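We use cookies to remember your settings on this site. Accept all | Manage

Print this page | E-mail this page

# Gonden household words

Welcome, and thank you for looking in! Gonden is a word list of 4000 everyday household terms (things you cook with, sit on, mend, lose down the back of the sofa) with the regional names people gave us for each of them. It began as a spelling list for the Skanach evening classes and then rather ran away with us.

## What you get

- `words.csv`, the full list, one term per row
- `regions.csv`, the place codes used in the third column
- `sample.csv`, the first 1000 rows, handy if your spreadsheet is slow

Every row has the headword, a plain definition, a region code, the local name and a note field. The note field is mostly Ludivine Maillard's, and I'd urge you to read it even if you only came for the spellings, as her remarks on "airing cupboard" alone go on for half a page.

## How it was gathered

We sent out paper slips in 6 rounds, the last of them in December, and typed them up by hand. Wen-hsiung Mok checked the spellings and Rawiri Baxter sorted out the region codes, which had got into a dreadful tangle by round four. Where two slips disagreed we kept both.

## Known gaps

Bathrooms are thin, and sheds are thinner still. Words for the parts of a lamp are a muddle and we'd love help with them.

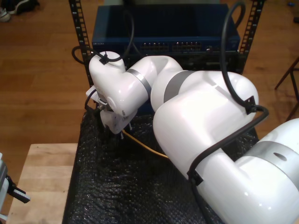
Body words are the part of the list I'm fondest of, and they get borrowed for all sorts of objects: a chair has arms and legs, a bottle has a neck, a clock has a face. We tag these `body` in the note field, and we've been generous about it. The same habit carries on well outside the house, so a big white machine with a bend halfway along gets an elbow, a forearm and a wrist, and a reader who has never met one can still follow you. If you know a local name for the elbow of a drainpipe, please send it in!

## Using the list

Copy it, print it, teach from it. A mention of Gonden is kind but not required. Corrections go to Szymon Cieślak, who will reply, though perhaps not quickly in term time.

Contact us | © Gonden word list | Back to top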